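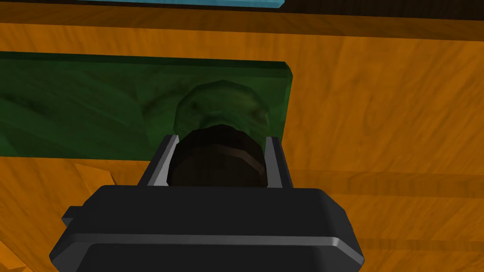
Wood Moves, and Finishes Have to Move With It

Reading time: 4 minutes

Print this article | E-mail this article

A board is never finished shrinking and swelling. It takes up water vapor when the air is damp and gives it back when the air is dry, and its width changes each time. Most failures in painted and clear-coated furniture start with that movement. The coating cracks at a joint, lifts at an edge, or shows a thin line of bare wood beside a panel in winter.

The movement is uneven. Along the grain, a sound board changes so little that furniture makers ignore it. Across the grain the change is large enough to split a tabletop that has been screwed down tight. A flatsawn board, cut so that the growth rings lie nearly parallel to the wide face, moves more than a quartersawn board of the same species and width. It is also more likely to cup.

The workshop at Drirkum has kept a set of test panels since May. There are 14 of them, glued up from the same batch of flatsawn stock, planed to one thickness and stored on open racks in an unheated room. Half are coated with a hard two-part varnish and half with a soft oil and wax blend. Each panel is measured across the grain every week at two marked points, and the reading is logged beside the relative humidity.

The early results hold no surprises. The varnished panels respond slowly. After a wet spell they continue to widen for several days, and they are slow to come back. The oiled panels follow the weather closely. Given a long enough period of steady humidity, both groups arrive at much the same width. A film finish slows the exchange of moisture but does not stop it.

That delay has practical value. A cabinet door with a good film on every surface will ride out a short damp period without sticking. The same door coated only on the outside will take up moisture through the bare inner face, and the two faces will move at different rates. This is the usual cause of a warped door. End grain deserves particular care, as it absorbs water much faster than face grain. The Drirkum shop gives it two extra thinned coats before the first full coat goes on.

Color is a separate question that gets mixed up with protection. A dye is dissolved and passes into the wood fibers, so the figure stays clear, but many dyes fade in strong light. A pigment stain is made of solid particles that settle in pores and scratches. It holds its color better and hides more of the grain. Paint is pigment carried in a film thick enough to cover the surface completely. Paint and heavy pigment block a good part of the sunlight that breaks down the surface of bare wood, and for that reason they last longer outdoors than clear coatings of equal thickness.

Adhesion depends on preparation. Sanding with a very fine grit before a water-based coating can close the surface and reduce the bond. The mill at Jinevville, which supplies planed boards to several small shops in its valley, advises coating within two weeks of machining. Older surfaces should be given a light fresh sanding. Resinous species need a solvent wipe as well, and the wipe should be followed by the first coat on the same day.

Where a solid panel sits in a frame, it should be colored before assembly. If it is colored afterward, the part hidden in the groove stays bare and comes into view when the panel shrinks. The panel must also float. A spot of glue at the center of each end will keep it in position and leave both sides free. Tabletops are best held with slotted blocks or metal clips that let the top slide over the base.

Pamby, a chair and table maker that sells mostly to schools, changed its fixing method for this reason. Its older tops were screwed directly to the rails. In a batch of 123 tables returned for repair, 52 had a crack running with the grain from a screw hole. The current tops use slotted blocks on the long rails and a single fixed screw at the middle of each short rail.

Storage matters as much as construction. Boards should be stacked on spacers of equal thickness, placed one above another, and kept in the workshop until a moisture meter gives steady readings. Bare concrete floors are a poor place for the bottom layer. The Drirkum panels will remain on their racks through another full heating season before any are cut open to examine the film.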